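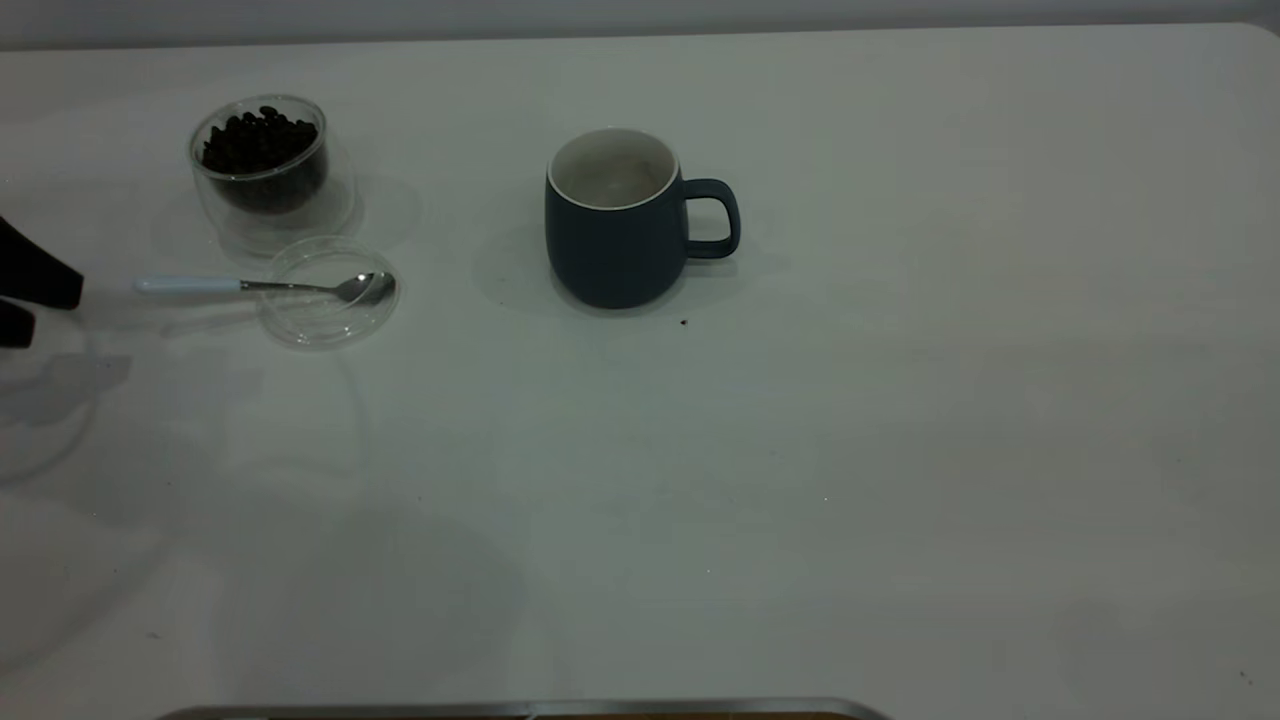
Do you need a scale to make a decent cup of coffee at home? Most people can get by with a spoon and a small glass of beans, and I would go further and say they'll enjoy their mornings more.

I say this as someone who owned two scales. The first came from a kitchen shop in Wultevden, and the second, a Kondex, replaced it when I decided the first one was slow. For a good part of last year I weighed my beans before I had properly opened my eyes, adding one, taking one away, and all the while the kettle went off the boil behind me. The coffee was very nice. I also dreaded making it, a little, and I started buying it on the way to work instead, so you can see how much good all that precision did me!
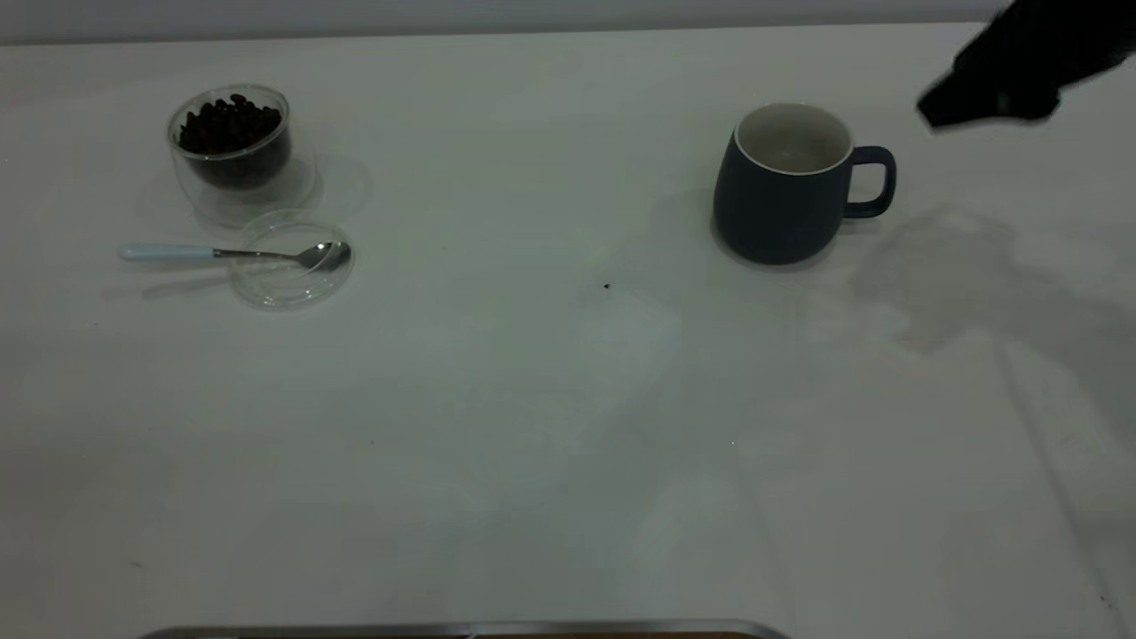 My friend Yuxi Yuan, who has listened to more of my coffee talk than any friend should have to, keeps her beans for the next few days in a glass on the counter and the big bag shut away in a cupboard. She takes her spoonfuls, grinds them, and sits down. If it comes out weak she puts in a bit more tomorrow. I drank her coffee all through January and never once wished she had weighed it.

Now, I know the argument about air and light, and it's a fair one - beans left out do go flat. But a small glass gets emptied long before that bothers me, and a lid helps if you remember to put it back on (I am better at this than I used to be). What I get in return is that I can see what I have. A bag hides everything until the morning you shake it and hear three sad beans in the corner.
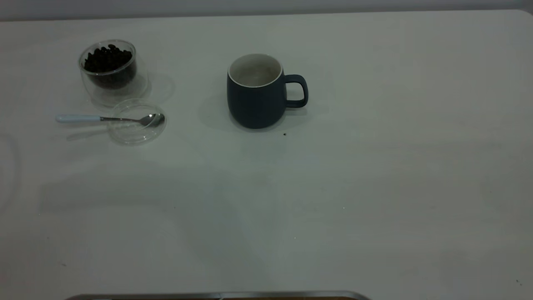

What a spoon teaches you

The first thing I learned was that I like my coffee stronger than any recipe told me to. I had been following somebody else's numbers so faithfully that I never asked myself the question. With a teaspoon I had to taste and remember, and after a couple of weeks my hand knew the amount for my favorite mug without much help from me.

I'll still get the scale out for a new bag from Mercado, or when there are six people at the table and I don't want to guess. It's a good tool. I just don't want it at seven in the morning - I want a spoon with a handle that feels nice and the smell of the beans.

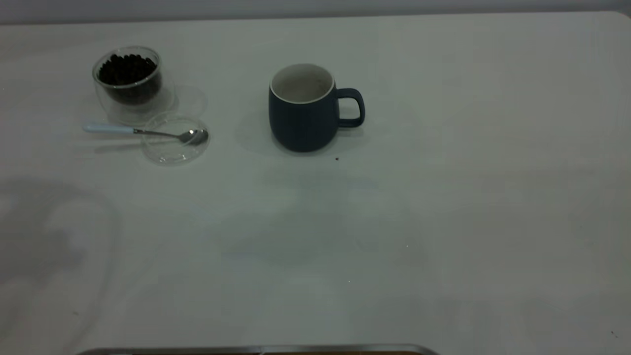
Coffee beans in a double-walled glass, with a lid and a teaspoon.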